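Flavelside Robot Open Day

The Flavelside Robot Open Day is a yearly event at which members of the public are invited to come indoors, wipe their feet and watch robots going about ordinary household work. It is held on a Saturday in June at Flavelside, in a set of furnished rooms known as the Golano rooms, and it is usually called simply "the Open Day" by the people who live nearby, many of whom have been going since they were small enough to be carried in. It should not be confused with the Bellamik trade demonstrations, which take place in the same building in the autumn and are for buyers only.
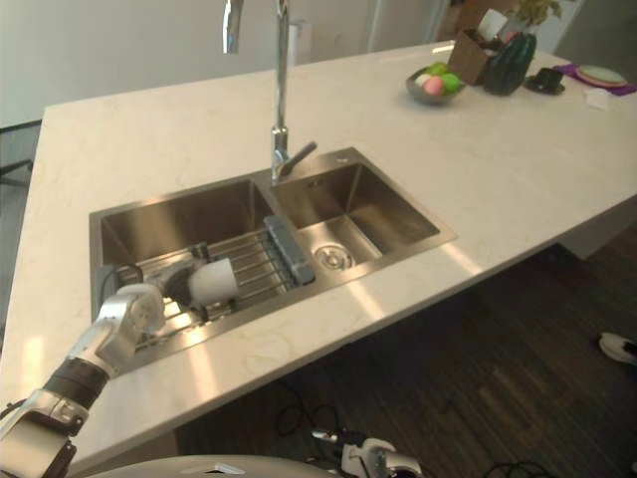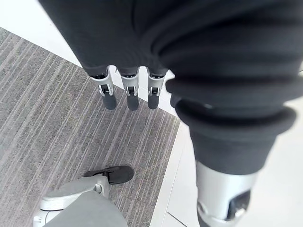
Open Day at Flavelside: a cup in the gripper at the kitchen sink (first picture), and a robot's fingers over the edge of the carpet (second picture).

Background

The Open Day grew out of a rather modest tea-time gathering, at which 14 neighbours were asked in to see what all the comings and goings were about. They stayed a good deal longer than anyone had planned for, asked a great many questions, and went home and told their friends, so that the following year there was a queue along the wall before the doors had been unlocked. The event has kept something of that neighbourly feeling ever since. There is still tea, there is still cake (lemon drizzle, as a rule, and a fruit loaf for those who prefer it), and visitors are still encouraged to stand about and chat for as long as they like.

The rooms themselves were fitted out by Vestergaard, a firm of interior fitters, who were asked to make them as much like a real home as they could manage. The kitchen has a white marble worktop with a double steel sink let into it, the left basin being the larger of the two, and a tall curved tap standing between them. Regular visitors are fond of the worktop and tend to ask after it, and the bowl of pastel-coloured balls that stands towards the back has been remarked upon in the visitors' book more than once.

The day

Doors open at 10 in the morning and the last party goes in at half past three. Visitors are taken round in groups of six, which may sound a little on the small side, but the kitchen is not large and everybody likes to be near the sink. Each tour lasts 26 minutes. That odd figure goes back to the year when the tours were timed by the length of a recording played in the hall -- the recording was dropped long ago, but the timing stayed, and the printed timetable has been built on it ever since.

The sink is where most tours begin. A rack of steel rods is laid across the left basin, and the robot's task is to handle cups and other crockery on it with a silver-fingered gripper. It sounds a very small thing when written down, and yet people will happily watch it for the whole of their visit, leaning in a little further each time the fingers close. A white cup lying on its side is a favourite with the guides, as it gives them the chance to talk about how a hand must come at a thing differently depending on which way its mouth is facing.

The other part of the tour has to do with floors. The rooms have dark wooden planks in one place and striped grey carpet tiles meeting smooth white tiles in another, and the guides like to point out the join between the two, over which most of us walk every day of our lives without giving it a thought. Robots with legs are shown here, dressed in dark sleeves and trousers with thick ribbed cuffs. The clothing is always popular, particularly with knitters, and the guides are used to being asked for the pattern.

Visiting

Admission is free, though places on the tours must be booked beforehand at the Flavelside front desk. Children are very welcome if they come with a grown-up. Flat shoes are advised, coats may be left in the hall, and prams can be taken as far as the kitchen door. Dogs, other than assistance dogs, are asked to wait outside, where a bowl of water is put out for them in warm weather.

See also: Bellamik trade demonstrations; Golano rooms; Vestergaard (interior fitters)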